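Floral wallpaper in a small play corner - too much for three walls?

Posted 1/27/24 by tealdeer_jo

Hello all, hoping for some sense from people who've done this. I've papered the walls round my little toy-sorting corner in a big floral, dark teal with pink and orange flowers, and now I can't decide if I love it or need a lie down. The paper was called Onetti and I've got most of a roll left. The surface is a pale marble-look one, which I'm keeping. There's a black hook rail on the bar at the back as well. 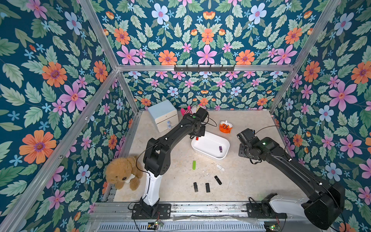
My budget was 580 and I've spent 257, so there's room to change my mind, but I'd rather put the rest towards storage. Do I leave all three walls or paint the sides? And what do people do with soft toys? Baskets just turn into a heap in our house.

mopsandmore
Leave it! I did a box room in something similar last June and everyone told me I'd hate it by Christmas, and I still go in there just to look at it. Pale floor is what saves you, I think. For the toys I'd go small - one little cabinet, something plain, and let the bigger plushies sit out against the wall. A white one with a blue top like yours picks up the pale blue flowers nicely. 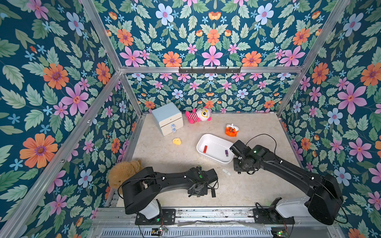
Distari Home Help - Walls & Storage Team

Also have a think about using the hooks. I sewed loops on 13 of ours and hung them up (the tiny ones like a chick are better in a drawer, they vanish otherwise). Took me an evening and a lot of tea.

brushless_pete
paint the sides. Troritz do a decent sage, would go with the leaves

hallway_hen
Wouldn't paint straight over the paper, mine bubbled. Strip it first or live with it for a month and see. I used Alvarado lining paper afterwards and that was fine.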